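Two arms and a memory slot: notes from the Skulow open day

The lab at Skulow opens its automation hall to outsiders in December, and I went mostly for the disassembly and assembly cells. The welding demo draws the crowd. I skipped it, having seen enough welding robots to last me, and spent the whole afternoon at the back of the hall where a team led by Inès Courtois is working on desktop computers.

The project is called Gavix. The goal is to take a used workstation, pull the parts that are worth testing, put known good parts back in, and send the machine out again. People do this work today and they do it well. A trained technician at Guérin, the refurbisher that supplies the machines, needs very little time to swap memory. The difficulty is that the work comes in waves. Guérin may receive 300 towers from one office closure and then very little for weeks, and hiring for the wave is a headache.

Courtois gave a short introduction with no slides, which I appreciated. She divided the job into three classes of contact: rigid parts into rigid sockets (memory, expansion cards), latched parts (drives, side panels, slot clips), and anything with a cable on it. The first class is in decent shape in their cell. The second works on models with tool-free latches. The third is still research, and she did not pretend otherwise.

The cell itself is simpler than I had expected. Two collaborative arms share a bench built from aluminum extrusion, which makes it easy to bolt things down and to move them when the layout is wrong. The tower lies on its side with the panel off. Parts are staged on a printed fixture plate to the left of the case, so that each one starts from a pose the arm can rely on. Sylvain Coste, who designed the plate, told me the present version is the ninth. Most of the revisions changed the holders by a millimeter or two, or added lead-in so a part dropped slightly off center would still settle.

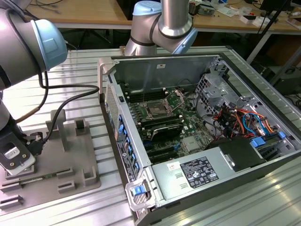
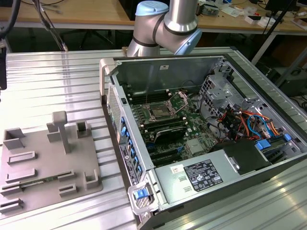
I asked Coste why they bother with printed plastic when the rest of the bench is metal. His answer was turnaround. A holder that turns out to be too tight can be redrawn in the morning and be on the bench after lunch. The plastic does wear, and he keeps a gauge block to check the slots. He would machine the final plate if the project ever reached a fixed list of parts, but the list keeps changing with whatever Guérin sends.

The memory insertion routine deserves a few details, as it was the part I had come for. The arm approaches the socket at reduced speed, tilts the module a little along its long axis, and makes contact at one end first. It then searches along the slot with a light downward force until the notch finds the key. After that it levels the module and pushes. The force limit on the final push is set to 100 newtons, and the controller watches for the sharp drop that comes when the end latch snaps over. If the drop does not come before the limit is reached, the arm backs off and tries again from the search step. After a second failure it stops and calls the operator.

Pramila Pant runs the force control side. I asked her what happens if the module is turned the wrong way around, and she said the search will simply never find the key, and that it times out. They catch most of those cases earlier with a vision check at the plate. She was more worried about boards that flex. On an unsupported corner of a motherboard, the board bends under the push and the force curve goes soft, and a soft curve looks a lot like a module that is almost seated. Her current approach is to record a reference curve for each slot on each board model. That is sound, but it does mean a setup step for every new model, and I would like to know how it scales.

Their log for the previous month listed 186 insertion attempts on one board model. Pant let me scroll through the failures. Several were plain gripping errors, where the module had slipped in the fingers before contact. Those are dull problems with dull fixes - better finger pads, a regrasp against a hard stop. The interesting ones were false positives, where the controller reported a seated module and the machine then failed to boot. There were few of them, but each one costs a technician more time than doing the job by hand in the first place.

Cables took up the last part of the session. A flexible cable has no single pose, so planning for it as if it were a rigid part fails quickly. The Gavix approach is to grip near the connector and treat the rest of the cable as a disturbance. That is reasonable for a short run. With a longer lead, the weight and stiffness of the cable pull on the wrist, and the force sensor reads that pull as contact. Corentin Collet has been working on subtracting it with a model fitted during a slow free-air motion. He described the results as "better than nothing on a good day" and showed me plots that supported exactly that.

Having two arms raises its own questions. I had assumed one arm would hold and the other would insert, but for most of the tasks Collet described they take turns, with a shared zone over the case that only one may enter at a time. The lock is coarse. It costs cycle time, and everybody on the team knows it. A finer scheme exists in simulation, with a 50 millimeter clearance between links, and it will go onto the real cell when they trust their calibration between the two bases. Until then the coarse lock stays in.

I had a short talk on the way out with Solange Royer from Tadetti, an integrator that sells this sort of cell to electronics plants. Her view was that the memory step could be sold now to a customer with a narrow range of machines, and that mixed refurbishing is years off. I think she is right on the first point. On the second I am less sure, mainly because the fixture work is moving faster than the control work, and good fixtures remove a lot of control problems.

For anyone planning to attend next time: parking is behind the main building, the entrance is on the other side, and the coffee runs out by 3 p.m. Pant has promised to send me the force curves with the serial numbers removed. I will put up a separate post with the plots when they arrive, along with my notes on the latch detection threshold, which I left out of this one for length.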